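Chapter 7
Care of Gripper Fingers

Fingers are the part of a robot cell that wears fastest and gets inspected least. The arm has a service schedule from its maker. The fingers usually have only what the shop writes for itself, and this chapter covers how to write it.

The working case is a laundry cell at Adard, set up by Jouko Aaltonen and Tanvir Dewan. A two-finger gripper works between a front-loading machine and a bin on the floor. The rim of the drum opening, the open door and the edge of the bin are all hard surfaces within reach of the fingertips, and each must be entered in the cell's contact list before the first run. 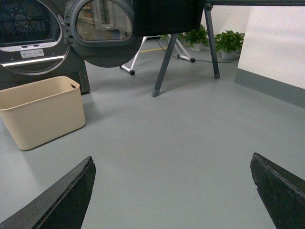 Figure 7.1. Gripper fingers open in front of the machine, bin at left. Note the uneven edge on the tip of the right finger.

Tip wear matters because the closing position is taught with sound fingers. When one tip loses material, the pair no longer meets along its full edge, and thin fabric slips out at the gap. Aaltonen's schedule calls for a visual check every 500 cycles and replacement at 2,000, in pairs only. A new finger set against a worn one puts the grip off center.

Section 7.1 gives the inspection procedure. Section 7.2 covers removal, seating and screw torque. Section 7.3 deals with reteaching the closed position after a change. Readers should have completed the lockout exercise in Chapter 6.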